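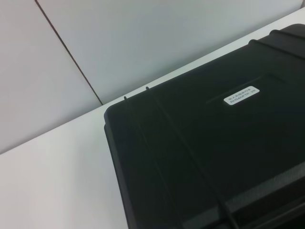
Adelmo Gentile
Forum member, cell technician at Hevbridge

2019-02-28
Re: Arm dropped a case, no fault logged

Hi all, long post, get a coffee first. We run a Zelar arm that moves black hard-shell cases, the kind with the raised ribs on the lid and a little white label near the top. The wrist camera finds the label and the suction cups go down beside it. It has done 3,000 picks with hardly a complaint, bless it. Then last night it lifted one, swung toward the conveyor and let go 18 inches above the floor. No alarm, no stop, and the log says the pick was good! My coworker was on the other side of the guard, so she's fine, but it gave us both a fright. I think one cup landed on a rib and leaked. Has anyone seen this?

Tegan Cosgrove
Moderator

Glad she's all right, that's the main thing. I'd look at the vacuum switch before blaming the ribs. Ours stuck closed in April and the arm carried on cheerfully with no suction at all.

brarkach_bill

Have to disagree with Tegan, sorry! A textured lid with ridges is a rotten surface for suction, and I'd go to a side clamp. We fought cups for 2 years on a Longo cell and I wouldn't do it again.

Tegan Cosgrove
Moderator

Bill, a clamp may well be nicer, but a leak should still have tripped the alarm. Adelmo, pull a cup off by hand (power locked out, please) and see if the input changes.

Adelmo Gentile

Did that this morning, locked out, air left on for the test. The input never changed, so Tegan gets the first point. New switch is ordered and the cell stays off until it's in. Bill, what pads did you have on your clamp?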